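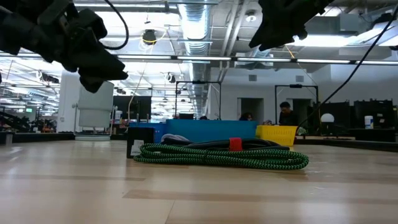 Karnden garage program wants your rope tied up, and $13 for the strap

May 23, 2018

Residents who sign up for Karnden's new garage cleanup program will be asked to coil every rope, hose and extension cord they own and fasten each one with a hook-and-loop strap. A green-and-black rope done up with a red strap shows the style the program has in mind.

It does look neat. Whether it is worth paying for is another question.

Terard, the company hired to run the program, sells the straps in packs for $13. It says a tidy garage saves a household 92 hours a year of looking for things. Asked where the number came from, the company pointed to a survey of 100 customers, all of whom had already bought the straps. It did not survey anybody who hangs a rope on a nail.

So far 237 households in Karnden have registered, most of them on the Pangilinan side of town, where the first curbside pickup of unwanted garage items is planned. The pickup is free. The straps are optional, according to the sign-up form, but the checklist mailed out afterward lists them as step one.

A similar program in Dravex started strong and lost over half its households by November. Terard says the Dravex checklist was too long. The Karnden version is one page shorter.

Anyone with a bread bag tie or a short piece of string can coil a rope tonight at no cost. Registration stays open through the end of the month.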